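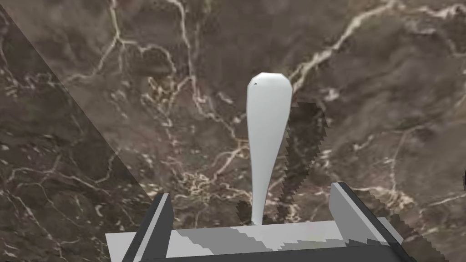 Wrist view in sim, brown marble texture, fingers open, pale club-shaped part between them.

Last updated: Aug 22, 2026
Filed under: Perception / Sim / Grasping

Went back to the marble case because the Kahsay planner's numbers on it look too good. 300 episodes overnight, all textures shuffled, and the summary page says marble does no worse than plain grey. I don't believe it. Plain grey has nothing on it for the segmenter to get wrong. Marble has thin pale veins all over it and a pale part sitting on top, so I'd expect at least a few masks to run off along a vein.

Pulled the masks for 14 marble episodes and went through them by hand. The part itself comes out clean. What worries me is the shadow to the right of it. The outline is all steps, very hard, and it roughly repeats the taper of the part. In five of the 14 the mask takes in a strip of it, always on the shadow side, and the fitted centre line moves over with it. The grasp still scores as a success since the fingers open much wider than the part and closing drags it back to the middle. So the success figure says very little about perception here. We are being rescued by a wide gripper.

Second thing. The narrow end points at the palm and the broad end points away, and the planner always seems to settle near the narrow end. Is that a choice or just the nearest reachable point? Read the cost terms in Firkitz again and can't tell. There is a term for width and a term for travel, and on this pose they both pull the same way. Need the same part turned round before anyone writes "prefers the stem" in a report.

Shadow edges: I turned the shadow map up a step on my own machine and the stair-stepping mostly went. Mask error on the same five dropped, on two of them to nothing. That isn't good news either. It means the segmenter has learned something about our renderer. Etham's last write-up claims texture shuffling covers this. It shuffles the floor. It doesn't touch the light, the bias or the map size, and the big diagonal shadow over the upper left is in the same place in every marble episode I opened.

Tried:
- light direction moved 30 degrees: the spill into the mask follows the shadow round
- shadows off: no spill, but depth edges on the fingers got noisier (why?? not chased)
- higher vein contrast: no change that I can see, so I was wrong about the veins, at least for this part

Didn't try Itov's edge filter. It hides the symptom, and last time it also ate the thin end of anything tapered.

To do
- score centre-line offset before closing, and stop quoting success alone
- narrow the opening in sim to something less forgiving and rerun 200
- randomise the light and shadow settings per episode, log them with the seed
- rerun with the part turned end for end
- find out whether the grey baseline has shadows switched on at all. The config says yes, the file date says it was made before we had them

The comparison table for September stays out of the shared folder until the offset scores are in. If the grey baseline was rendered without shadows the whole marble row has to be done again.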